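Workshop notebook, 12th December
Hillclimb car, engine and the front end

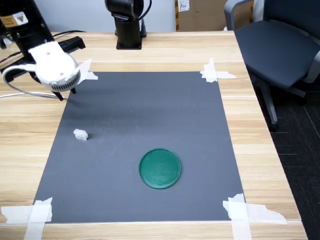
Compression test again, all four, throttle propped open with the usual screwdriver. Three are fine. Number two is 11 psi down on its neighbours, which I could live with if it hadn't been level with them after Deltton. A spoonful of oil down the bore brought it most of the way back, so rings, and so money.

Xóchitl Barajas wants to run it as it is until February and strip it then. I said that was what we said about the gearbox. She said the gearbox lasted. It did last, as far as the paddock gate at Kunthorpe.

Valve clearances: exhausts all within limits, inlet three tight, reshimmed. Plugs a decent colour apart from number two, which looks like it's been smoking behind the bike sheds.

Front springs. The pair off the Sison car are on the shelf and free to use, but they're stiffer than ours and I don't trust the label. Tested one on the press and got a figure that disagreed with the label, and then a second figure that disagreed with the first. Will borrow a proper rate tester before anyone gets excited.

Nearside front wheel bearing has play. Ordered both sides. Also found the bolt we lost at Sivwood, lodged behind the radiator shroud, where I had looked twice.

Engine hours: 6 since the last rebuild. Budget left is 2,430, of which 2,000 is spoken for by tyres and entries – so the rings come out of what remains, or out of Xóchitl.

To do: leak-down on number two, brake fluid, find out who has the long 17 mm socket.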